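Wall switch panel

A wall switch panel, also called a switch plate or control plate, is a flat fitting mounted on a wall or other upright surface that groups several electrical controls in one place. The term covers simple plates with a pair of rocker switches as well as plates with rows of small push buttons that send signals to a separate control unit. Panels of this kind are found in homes, offices, schools, workshops and hotels, where they most often control lighting, blinds, fans and heating.

Terms

In everyday speech "switch panel" and "switch plate" are used for the same thing. In the building trades the plate is strictly the cover, and the panel is the cover together with the controls behind it. A fitting with a single switch is normally just called a light switch. A panel with many buttons is sometimes called a keypad, although that word is also used for door entry units with numbers.

Construction

Most panels have three parts: a back box, a frame that carries the controls, and a cover. The back box is set into the wall or fixed to its face and holds the ends of the cables. The frame is screwed to the box. The cover clips or screws over the frame and hides the cut edge of the wall.

Covers are usually molded plastic, and white is the most common color. Metal and glass covers are also made. Larger plates need a stiffer frame, as a thin cover tends to bow when the buttons near the middle are pressed.

Button panels work at low voltage in most systems. The button closes a small circuit, and a relay in a cabinet elsewhere in the building does the heavy switching. This allows the cables behind the panel to be thin and the buttons to be small and closely spaced. Many panels have an indicator light or a printed mark beside each button.

Placement

Panels are normally placed near the door, on the side where the handle is. Heights vary with local rules and with the use of the room. In rooms used by children or by people in wheelchairs they are set lower. Large rooms may have 2 panels wired to the same circuits so that the lights can be worked from either end.

Some panels are mounted on partitions, cabinet sides or wide sheets of wall cladding instead of on solid walls. The cable is then run behind the sheet, or along its edge under clips. Surface-run cable is easier to reach for repairs but is more often knocked or pulled.

Surface damage near panels

Fine cracks are common in painted and plastered surfaces and have several causes, among them drying, movement of the building and joints opening between boards. A crack that starts at the corner of a panel often comes from the hole cut for the back box. One that wanders across the surface without meeting the box is less likely to be connected with it. Hairline cracks can be filled and painted. A crack that keeps growing, or a plate that has come loose, should be looked at before the panel is used again.

Glossy white finishes show reflections from windows and make thin cracks harder to see from straight on. Inspectors often look along the surface at a low angle for this reason.

Labeling

Labels are a frequent weak point of button panels. Printed paper strips fade, and engraved buttons can't be changed when a room is rearranged. Karthik Debnath's handbook on small control fittings, published by Plinach, recommends grouping buttons by the part of the room they serve and leaving one row spare. A survey of 46 rooms at the Nedusside training center, described in the same handbook, found that unlabeled buttons were pressed by mistake more often than any others – mainly by visitors.
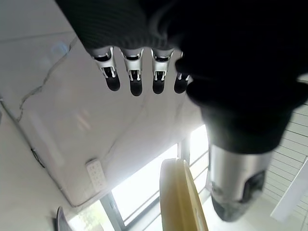
Page last changed: October, revision 754

Care and replacement

Covers are cleaned with a soft, slightly damp cloth. Sprays should go on the cloth and never on the panel, where liquid can run in around the buttons. Abrasive pads dull the surface and rub off printed marks.

A worn cover can often be changed without touching the wiring if the maker still supplies the part. Older ranges, such as the Pasichnyk plates fitted in many Tivham buildings, use a frame size that newer covers don't fit, so the whole panel has to be replaced. Power is shut off at the breaker before any cover is removed.

See also

Back box
Dimmer
Light switch
Relay
Wall cladding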